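Household and Shop-Floor Chores: Frequently Asked Questions
Stolham Automation Notes, revised January 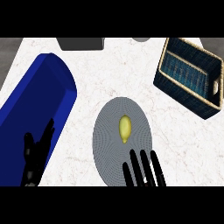 Can a machine put the groceries away yet?
In part. Picking up one known item from a clear surface and setting it down somewhere else is the best understood chore we test, and most systems we run can be trained to do it. The difficulty rises with the item, the surface and the destination. A single lemon on a woven placemat, as in the simulated kitchen shown on this page, is a moderate case: the fruit is smooth and can roll, and fingers that come in too low may catch the mat. Moving it to a basket adds a rim that the hand has to clear. A full bag of mixed groceries is still beyond anything we would leave alone in a kitchen.

Why do you test in simulation first?
Cost and repetition. A failed grasp in simulation breaks nothing and resets at once. Our current kitchen set, Gamen, holds 1,046 starting layouts across 158 tasks. The same number of trials on a physical counter would tie up a lab for months.

Does a good simulation score carry over to a real kitchen?
Not fully. Expect a drop. Friction, soft materials and reflections are modeled only approximately, and contact between a fingertip and a curved surface is where the errors collect. We treat a simulation score as a filter: a system that fails there is not taken further.

Are hands with fingers better than a two-jaw gripper?
It depends on the chore. A two-jaw gripper is cheaper, easier to control and sufficient for boxes, cans and most shop-floor parts. Fingers help with round items, tool handles and anything that must be turned in the grip. They also add joints, and each joint is something to calibrate and eventually replace.

Which household chores are closest to working?
Clearing a table of rigid items, moving objects between a counter and a basket, and opening drawers with a plain handle. Folding laundry works under controlled conditions but slowly. Washing pans by hand, making beds and anything involving a small child's bedroom floor are further off.

What about the shop floor?
Further along, mainly due to fixed lighting and known parts. The Baloyi line trial ran bin-to-tray transfer for 2 shifts and logged 489 transfers. A person was on hand throughout to clear jams. Kitting and machine tending are reasonable candidates now. Cable routing is not.

How do you decide that a task has succeeded?
By the final state. The item must be at the target, released and at rest, with the hand withdrawn. Partial credit is recorded separately and is left out of the headline rate. A lifted item that falls back to the counter is a failure, however good the approach looked.

Can I run the tests on my own system?
Yes. The Fliria interface accepts joint commands or hand poses and returns camera views and joint states. You will need a model of your arm and hand. Submissions that use object positions taken directly from the simulator are listed in a separate table — they are useful for debugging but do not compare with vision-based results.

Should I wait before buying a machine for home use?
For general chores, yes. For one narrow, repeated job, such as vacuuming, existing products are adequate.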